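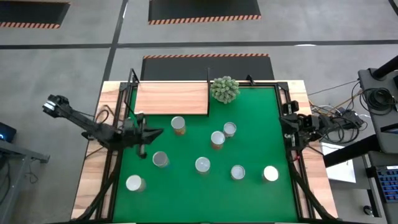 The sorting table at Zurbridge, with lidded containers.

Pantry sorters wanted – part time, from March

Draner needs 2 people to sort tins, jars and small boxed groceries at our Zurbridge room. Each shift you stand the tins upright on the table, turn the labels to the front and set dented ones aside.

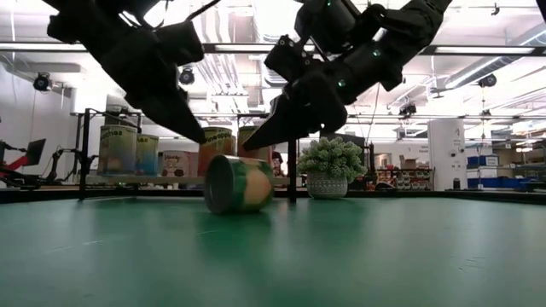

Shifts are mornings only, 21 hours a week. Tinned fruit goes together, whatever the size of the tin. Boxed food is kept apart and checked for dates.

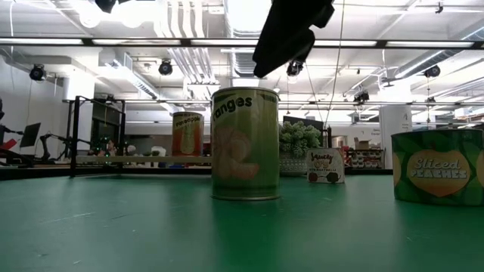

No experience needed, but you should be able to read small print and stand for most of a shift. Training is given by Nataša Spahić.

Apply in writing to Ashley Horrocks, Draner, 72 Willham Road, Zurbridge.

Posted January 19, 2010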